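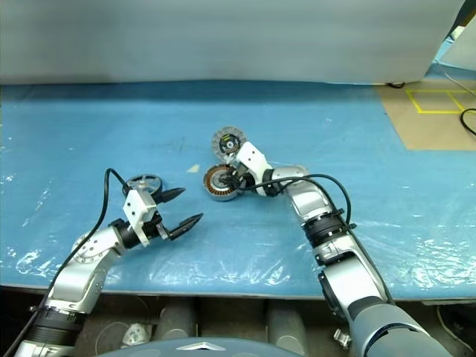
Figure 2. Motor parts laid out on the sheeted work table: the spoked hub (left), and the ring and the wound disc (right).

3.2 Work surface and part layout

All stripping and rebuilding of the motors was carried out on a single table. The table has a blue top, and for the whole of the study it was covered with a translucent plastic sheet (Figure 2). The sheet was chosen after a short trial in January, in which parts were placed directly on the bare top. Grease marked the surface within a few sessions, and small metal filings were hard to remove from it. With the sheet in place the filings could be gathered by lifting the corners, and the sheet itself was replaced at the end of each batch.

The sheet has one drawback. It creases when parts are dragged across it, and the creases catch the light. Ghumman and Kakakhel measured the effect on small fasteners and found that a screw lying in a fold was overlooked more often than one lying on a flat area. We did not try to hold the sheet flat with tape or weights. Edges of tape lifted under repeated wiping, and weights took up space needed for the parts.

A white backdrop was hung behind the table. It separates the work surface from the rest of the room and gives a plain background against which dark parts can be told apart.

3.3 The parts

The motors came from two suppliers, Flullik and Skenex, and were of similar size and general construction. In the text we use the following terms. The hub is the silver spoked part that remains when the magnets and outer cover have been taken away. The ring is the grey annular part, seen in Figure 2 with its black and yellow centre. The wound disc is the larger part carrying the copper-coloured windings inside or around a silver rim, depending on the type. Smaller items, including the black and white part in Figure 2, are grouped as fittings.

Hubs were placed flat, on whichever face gave the more stable rest. A hub stood on its edge will roll, and in the January trial this was the most common cause of a part leaving the table. Rings and wound discs were also laid flat. The windings are easily scraped, and for this reason wound discs were lifted clear of the sheet whenever they had to be moved, even over a short distance.

The layout kept hubs to the left and the ring and wound disc to the right, close to one another. The middle of the table was left for the working step. Small scraps of packing material were ignored unless they lay under a part, where they could tilt it enough to affect the fit.

3.4 Recording of steps

Each step was logged as one of lift, place, turn, join or part. The full log holds 2258 steps, of which 175 were marked as doubtful and read again by the second author. Most of the doubtful entries concerned fittings, where it was difficult to say whether a fitting had been joined to the ring or merely set down on top of it. Where the two readings differed, the step was dropped. The remaining entries, roughly 2000, form the set used in Section 4.

Steps involving the wound disc took longer than those involving the hub for both suppliers. The difference was larger for the Skenex parts, which have a narrower rim and leave less room to hold the disc without touching the windings. The Flullik rim is wider and can be held from the side. No allowance was made for this in the timings, and the two sets are reported separately.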